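Eating on the night shift

Wed 11 October

I switched to nights in August. The bakery where I do the books moved its whole ordering desk to overnight, so that the trucks could be loaded by five, and I went with it. The pay is a little better and the drive is a lot better. What I had not planned for was food.

On days I never thought about it. I had breakfast at home, lunch at noon because everyone else got up at noon, and dinner when I got in. On nights there is no lunch. There is a half-hour break at two in the morning, and the only thing open within walking distance is a gas station with a hot case I stopped trusting after the first week.

For the first month I ate like this: a big dinner at eight before leaving, nothing until two, then whatever was in the machine. The machine takes cards and sells chips, peanut butter crackers and a honey bun. I had the honey bun most nights. By four I was so tired that I was adding up the same column three times. I would get home at seven, eat cereal standing up, sleep badly and wake at one in the afternoon with a headache.

I gained some weight, though I don't own a scale and can't say how much. My work pants told me.

In September I started bringing a real meal. I bought a Doltell lunch jar, the wide kind with a screw lid, and I fill it before I leave. It keeps soup hot until the break if I put boiling water in it first and let it sit while the soup heats. The first time I skipped that step and had lukewarm lentils. It holds more than I need, so I fill it to a little below the neck. The lid is hard to get off if you fill it to the top.

Soup has worked best. Lentil, chicken and rice, a tomato one with white beans. I make a pot on my first day off and freeze it in portions. Pasta goes soft in the jar. Plain rice is fine. Fried anything is bad by two. I tried salads for a week and was cold and hungry all the way home.

The bigger change was making dinner smaller. I used to think I had to load up before a shift. Now I have eggs and toast at eight and the soup at two, and it comes out to the same amount of food, only moved. The four o'clock slump has not gone away but it is shorter. I get it for 45 minutes or so, and then it passes.

Snacks were harder. I need something for the stretch between four and six, when the phones start. Nuts are good but I eat too many of them. Granola bars are mostly candy. Apples are loud in a quiet office, and I sit close to two other desks. I have settled on dried fruit, in small packets if I can get them, and I buy it at Mwakyusa, the grocery across from the bus yard. They have one long aisle of things from all over and I pick up something different each week. The sour ones wake me up more than the sweet ones do.

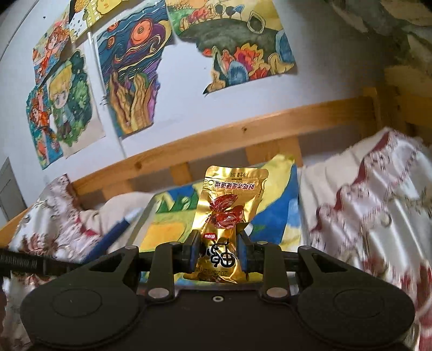
Dried fruit in a gold foil packet, open at the top.

I do keep the packets small on purpose. If I buy the large bag I finish the large bag.

Coffee I had to be strict about. My rule is none after three. I broke it one night when a supplier's order came through wrong and I had to redo the whole sheet, and I was still awake at eleven the next morning, listening to the neighbor's mower. After three I drink water or a mint tea from Beletti, which comes in a tin and costs more than it should. I like it anyway.

Then there is the question of what to eat when I get home. I tried going straight to bed and woke up hungry at ten. I tried a full breakfast and couldn't sleep on it. A bowl of oatmeal with milk is the right size for me. I eat it sitting down now, with the blinds already closed, and I don't look at my phone while I eat. I am asleep by eight thirty most mornings.

Days off are still a mess. I go back to regular hours to see people, and my stomach takes a full day to catch up each way. On my last weekend off I had dinner out at Tromus at seven with friends, which is close to my breakfast time, and I ordered a plate of short ribs and could not get through half of it. I took the rest home and had it at two in the morning, wide awake in my own kitchen, and it was very good.

A few people at work have asked about the jar, so I wrote down the lentil soup for them. One onion, two carrots, a cup and a half of brown lentils, a can of tomatoes, six cups of water, salt, and a spoonful of cumin. Cook the onion and carrots in oil until soft, add everything else, and simmer until the lentils give. It takes most of an hour. A little vinegar at the end helps. It freezes well and it makes enough for the work week, with a bowl left over for the day I cook it.

Next I want to try congee, which a reader suggested under my last post. I have the rice. I need to find out if it stays loose in the jar or sets up like paste, and I'll write down what happens.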